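# Two arms, one table: Nana Ametepe on the Wumbei build

The Vindau workshop is open until ten most evenings, and Nana Ametepe is usually one of the last to leave. Her project, Wumbei, is a two-armed robot that works at a table. She started on it at home, in a spare bedroom, and moved it to Vindau last October when the second arm arrived.

"With one arm I could still get to the closet," she says. "With two I couldn't open the door all the way."

Ametepe repaired dental equipment for a living before she took up robots, and she says the work carries over more than people expect. Both involve small motors, tight housings and cables that have to bend thousands of times without breaking. She bought the arms secondhand from a reseller called Povard. The pair cost her $4000, paid in two parts. One of the wrists had play in it, and she spent most of a month taking it apart and shimming it.

The hands came later. Her first version used simple two-finger grippers, which were fine for blocks and bad for nearly everything else. "You can pick up a cup with a gripper," she says. "You pinch the rim and hope. I wanted to go around the side, the way I would at breakfast."

Cups have taken up most of her time since then. A cup on a saucer is harder than a cup on a bare table, she explains, as the fingers have to come in above the saucer's edge and still get low enough to hold on. If they come in too low, the saucer moves and the cup goes with it.

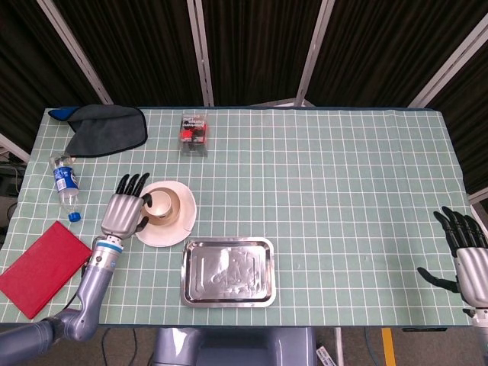 *Wumbei's left hand at the cup, with the right hand held away from the other objects.*

The cloth with the grid on it was a cheap fix. Ametepe had been measuring positions with a tape measure and writing them on masking tape. Now she counts squares. "If the cup is off by one square, I can see it from my chair," she says. She irons the cloth when it creases.

Her control software is a set of scripts she calls Gokus, after a family dog. It keeps a log of every attempt. When we spoke, the log for the cup stood at 286 tries. She would not give a success rate. "It depends on which week you ask about. I changed the thumb angle and had to throw out everything before that."

Using both arms together is the next job. For now she mostly runs one and parks the other. She has had 3 collisions between the hands, all of them at low speed, and one cost her a fingertip pad. She wants the left hand to hold a tray steady while the right one sets something down on it, and she expects that to take the rest of the winter.

Asked what she would tell someone starting a similar build at home, she thinks about it for a while. "Buy longer cables than you think you need. Put the stop button where your hand already is. And measure your door."

She pays for her floor space at Vindau by the month and has renewed through spring. Other members stop by with things for the robot to try. She keeps these in a bin under her bench and gets to them when the cup is going well.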